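**Nera House Residents' Association**
Minutes of the February meeting, held in the ground-floor lounge at 7:00 p.m.

**Present:** Hermine Pichler (chair), Mulugeta Kahsay, Gert Van der Merwe, Bheki Steyn, Ashwin Chowdary (secretary)

**1. Minutes of the previous meeting**

The minutes were approved with one correction. Under item 4, "north stairwell" should read "north entrance."

**2. Guest room charges**

Mr. Kahsay reported that the guest room account stands at 3,000, of which 1,000 is held for replacement of furnishings. Mr. Van der Merwe asked whether the nightly charge should be raised before the summer. After discussion it was agreed to leave the charge unchanged and to review it once the spring accounts are closed.

A motion to limit bookings to 3 consecutive nights during school vacations was put by Ms. Pichler and seconded by Mr. Steyn. Carried, Mr. Van der Merwe abstaining.

**3. Roof drainage**

Two quotations have been received, from Stevlow and from Matlala. The Stevlow quotation does not include the downspout on the courtyard side. Mr. Steyn will ask for a revised figure in writing. The decision was deferred.

**4. Bicycle storage**

Eleven residents have not yet labeled their bicycles. The secretary will post a second notice by the mailboxes. Unlabeled bicycles will be moved to the rear shed and kept there until claimed. Mr. Kahsay asked that the notice also be placed under doors, as several residents use the garage exit and do not pass the mailboxes.

**5. Front door intercom**

The Zelus unit continues to drop calls to the upper floors. The meeting authorized spending up to 500 on repair. Should the repair exceed that sum, the matter will return to this meeting.

**6. Guest room upkeep**

Departing hosts are reminded to strip the bed, sweep the floor, and return the key to the secretary by noon. Mr. Steyn proposed that the cleaning supplies be listed on the card inside the door. Agreed. Purchase of a second set of linens was approved from the furnishings reserve.

**7. Other business**

Ms. Pichler thanked those who cleared the snow from the front walk. There being no further business, the meeting closed at 8:25 p.m.
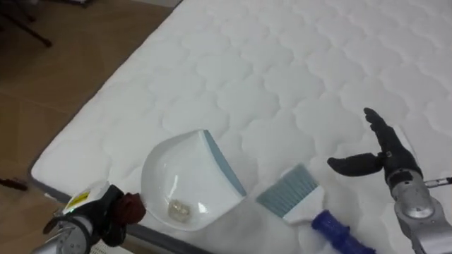
*Quilted mattress and dustpan*
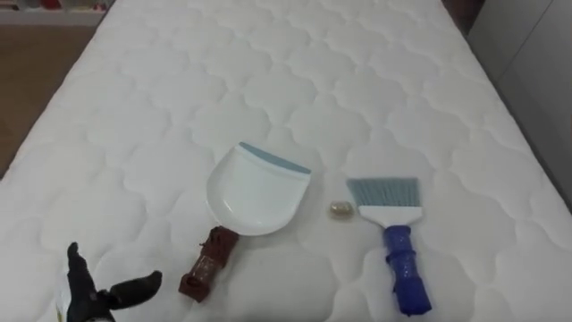

**Ashwin Chowdary**
Secretary, Nera House Residents' Association

Corrections to these minutes should be given to the secretary in writing before the next meeting. Items for the agenda may be left in the association's mailbox. The revised drainage quotation will be circulated to all members when received.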